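Ticket 2409
Product: Rolleo cord box, small, fold-over lid
Category: Packing / lid won't close
Status: Solved (by me, sort of)

Hi Rolleo folks! I'm the one who wrote in back in April about the tuck flaps, and I'm back with a different headache. I do the cord packing for our little shop. We sell refurbished desk lamps and monitors under the Vulby name, and every one goes out with its power cord in its own box. We ordered 348 of your small boxes and I'm maybe a third of the way into them (114 folded and filled as of lunch today). The trouble is that a good number won't shut. The lid comes over, the tuck flap goes in, and then the whole front bows out and pops open again while I'm reaching for the tape.

Black power cords in the brown boxes, lids open:

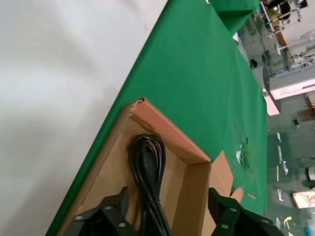
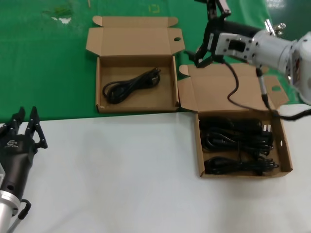

So my first thought was that the boxes were out of square. I folded up a fresh one with nothing in it and it closed like a dream. Did it again with another from the same bundle, same thing. Flap slides right in, the side flaps sit down where they should, and I can carry it around by the lid without it letting go (please don't tell me I shouldn't do that, I know). So it's something about what goes in them, or about how I'm putting it in.

I'm going to keep a running log here because your form says to list everything I've tried, and also because I'll forget otherwise.

10:15 am
Measured the inside of the box against the carton label. It matches. Measured it a second time with the good ruler in case the bendy one was lying to me. Still matches.

10:40 am
Tried one cord to a box, wound the way they come to us from Plestar, which is a long skinny bundle with a twist tie near one end. Laid it corner to corner. Closes fine. Plenty of room left over, and that got me greedy, as you'll see in a second.

11:05 am
Tried three cords to a box, for the monitor bundles where the customer gets spares. This is where it goes wrong. If I stack them the plugs end up on top of each other, and the plug is the one part of a cord you can't squash. Lid sits up a good half inch. I leaned on it and it went down, and then it came right back up when I let go. Tried swapping the ends so the plugs alternate. Better! But still popping on maybe every other one.

11:30 am
Somebody at the next bench suggested the cords were coiled too tight and wanted to spring open. Took the ties off one set and let them relax for a while. That made it so much worse. I had cord climbing out over the side like it was trying to leave. Ties back on.

Noon
Lunch. Swept up the cardboard crumbs first. Question for you while I think of it: is it normal for these to shed at the corners? I'm getting little frayed bits when I fold and unfold a box more than a couple of times, and I've been folding and unfolding them a LOT this morning. If it's just me wearing them out, that's fine, I'll stop reusing the test ones.

12:50 pm
Read your fold sheet again, properly this time. It says side flaps in BEFORE the lid comes down. I've been bringing the lid down partway and then poking the side flaps in with my thumbs, which works great on an empty box and on a one-cord box. On a full one the flap catches on the cord and rides on top of it, so I've basically been adding an extra layer of cardboard to a box that's already too full. Felt a bit silly about that one.

1:10 pm
Redid ten boxes with three cords each, side flaps first. Seven closed and stayed closed. The other three popped, and all of them were the same kind of cord, the thicker ones we get from Jin for the big monitors. The cord itself is fatter and the plug is chunkier too. I'd been grabbing from both bins without looking, since they're all black and the bins are side by side.

1:35 pm
Sorted the two bins. They now have masking tape on the front with PLESTAR and JIN in marker, and I moved the Jin bin to the other end of the bench so I have to walk to it. Ran another batch with Plestar cords only, three to a box, plugs alternating, flaps in first. Every single one closed. I shook a couple. They stayed closed!

2:00 pm
Tried two of the Jin cords to a box. Closes, stays closed, but it's snug and you can feel the lid pushing back a little. I'd be comfortable shipping it with a piece of tape across the front. I would not be comfortable shipping it without.

So here's where I've ended up, and you can tell me if any of this is a bad idea:

Plestar cords, up to three in a box, side flaps first, no tape.
Jin cords, two in a box, with tape.
Anything needing three Jin cords gets two boxes for now.

That last one is what I'd like your help with, because it eats boxes and it looks a bit daft when somebody opens the carton and finds two cord boxes rattling around. Do you make this same box in a slightly taller size? I don't need it any longer or wider. I looked on your order page and saw a medium, but the medium is bigger in every direction and it won't go in the end slot of our monitor carton. Even a quarter inch of extra height would do it, I think. If it's a special order, what's the smallest number you'd run? We don't go through many of the big monitors, so I'd be stuck with a giant stack if the minimum is up there.

Other things, while I've got you:

The finger hole in the side flap is great, keep that. I use it to hook the flap back out when I've messed up.

Could the fold sheet have the side flap part in bold, or first? It's the fourth line down and I clearly never got that far. A little arrow printed on the flap would be even better.

And can I return the ones I creased up testing? I'm guessing no. Had to ask.

I'm leaving this marked solved because I can get through the rest of today's orders, but please do reply about the taller box. I'm at the bench until five and I check messages when I go for coffee, so pretty often.

Thanks a bunch!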